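## 3. What people told us about their bedding

I went into this part of the study thinking I'd be writing about mattresses. That was the plan, anyway, and it's what the survey was built for. But once the diaries started coming back from Rellby and Terura, it was pretty clear that people mostly wanted to talk about what was on top of the mattress (and who keeps stealing it). So I've let them lead.

A quick word on numbers. We mailed out 2,000 short surveys and asked a smaller group to keep a sleep diary through June. Of that group, 126 people sent a diary back and 116 of those were complete enough to use. The other ten had gaps of a week or more, so I left them out of Table 2, though I still quote from one or two of them because they were so good!

### 3.1 Layers and the warm-night problem

The diaries asked for a list of everything on the bed each night, and I was surprised by how long those lists got. Even in June, plenty of people in Rellby slept under a quilted cover with a plush blanket somewhere in the pile (Figure 1).
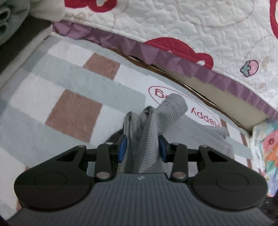 **Figure 1.** Checked blanket and white quilted cover.

The usual pattern was to start the night with everything on and then push it down toward the feet at some point before morning. One person wrote "kicked it all off, woke up cold, blamed the dog" on so many nights that I started looking forward to it. People in Terura did this less often. I'd love to say that's down to climate, but the houses there are newer and hold heat differently, and our survey didn't ask about insulation — my mistake, and one I'd fix first if we ran this again.

We also scored each night for how rested people felt, using the Khan scale we described in Section 2. Nights with 3 or more layers scored a bit lower overall. The gap was small and it got smaller once I took out the hottest week, so please don't throw away your blankets on my account. 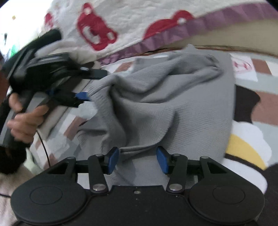 ### 3.2 Sharing a bed

Couples were harder to study than I expected. When both partners kept a diary, they often disagreed on how many covers had been on the bed, and sometimes on whether the window was open. I ended up treating each diary as its own record and didn't try to merge them.

What did come through was that separate covers helped. Couples who each had their own blanket reported fewer wake-ups, and the difference held in both towns. A few had only switched because of the Trosero pilot we ran the year before, and I can't rule out that they were being nice to us. I come back to this in Section 5, where I compare the diary answers with the mailed survey.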